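When I moved to the flat in Trutorstead, my combs and brushes lived in four different places, and in the morning I could find none of them. This page explains how I clean them and how I put them in order. It takes one hour, most of it waiting. I do it on the last weekend of the month, usually after breakfast.

## What you need

- a plastic container, deep enough that a comb can stand in it
- a second bowl or a clean sink for washing
- mild shampoo or dish soap
- an old toothbrush
- a wooden toothpick
- a white cloth or an old pillowcase
- small sticky labels, if you share the bathroom with other people

You do not need a special cleaner. I bought one once, a spray from Gellasex, and the smell stayed in the bristles for a week. My neighbour Hiu-tung Ho uses only shampoo, and her brushes look better than mine.

## Step 1: Clear a table and empty everything

Choose a table with a light colour. Dark hairs and small broken teeth are easy to see on it, and you can wipe it at the end. Take out everything from the drawer, the gym bag, the coat pockets and the car. Look behind the bathroom bin also. I have found two combs there.

Put the container at one side of the table, where your elbow will not push it. Then take the combs one by one and look at the teeth against the light.

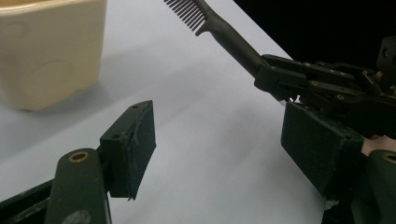
*Drurnero Home Notes — No. 61*

A black comb is the most difficult to judge, as the dirt is often grey and sits at the root of the teeth. Run your thumb along the row slowly. If one tooth is bent or has a rough line from the mould, it will catch your hair. A rough line can be smoothed with a fine nail file, two or three soft strokes. A cracked tooth cannot be repaired, so that comb goes away.

Make two groups: keep, and throw out. I tried for a long time to have a third group called "maybe", and it was always the biggest one.

## Step 2: Remove the hair first

Do this while everything is dry. Wet hair sticks to the plastic and it is unpleasant to pull.

For a comb, slide the toothpick between the teeth from the spine outwards. For a brush, push the handle end of the toothbrush under the hair, lift it, and cut it with small scissors if it doesn't come. Be careful with brushes that have a rubber cushion — the cushion tears easily around the pins.

## Step 3: Wash

Fill the bowl with warm water, not hot. Hot water can bend a thin comb, and it will not go straight again. Add one teaspoon of shampoo and mix with your hand.

Plastic combs can stay in the water for 15 minutes. Wooden combs must not soak at all. Wipe them with a damp cloth, dry them right away, and rub in one drop of oil if the wood looks grey. Brushes with a cushion should be held with the bristles down, and only the tips go in the water. If the water enters the cushion through the small air hole, it stays inside and starts to smell.

After soaking, scrub each comb with the toothbrush. Go along the teeth, then across the spine. Rinse under the tap until there is no foam.

## Step 4: Dry on a cloth

Lay a white cloth on a flat place away from the heater. It doesn't need to be ironed, and a few folds are even useful, as air can pass under the combs. Put the combs flat and the brushes with bristles down. Don't put them back in the container while they are damp.
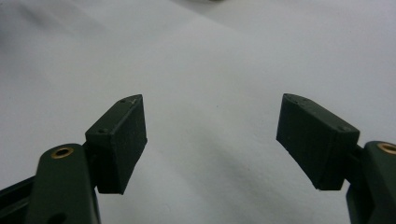

A thick cloth takes more water but dries slower itself, so if you have many things to wash, prepare two and change in the middle. I turn the combs over one time. The brushes I leave until the evening. If the cloth has grey marks afterwards, the washing was too quick, and I repeat Step 3 for those pieces.

## Step 5: Put them in order

Wash and dry the container too, also the inside corners, where a ring of dust and hairspray collects. Then fill it in this way:

1. Long combs at the back, teeth all facing the same side.
2. Short combs in front of them.
3. Brushes with the handle down, so that the bristles get air.
4. Clips and elastics in a small cup, never loose at the bottom.

If it becomes tight, take something out. In our home one comb and one brush for each person is enough, plus one wide comb for wet hair.

For the labels, write the name on the handle side and cover it with clear tape. Ink alone will be gone by the next washing.

## Small notes

Wing-sze Chou wrote to ask about metal combs. Wash them the same way, but dry with a towel at once, especially near the handle where two parts are joined.

Pocket combs get dirty faster than the others. I wash mine every second week, in the sink, with hand soap.

In May I will add a page about cleaning make-up brushes, which need a softer soap and much more patience.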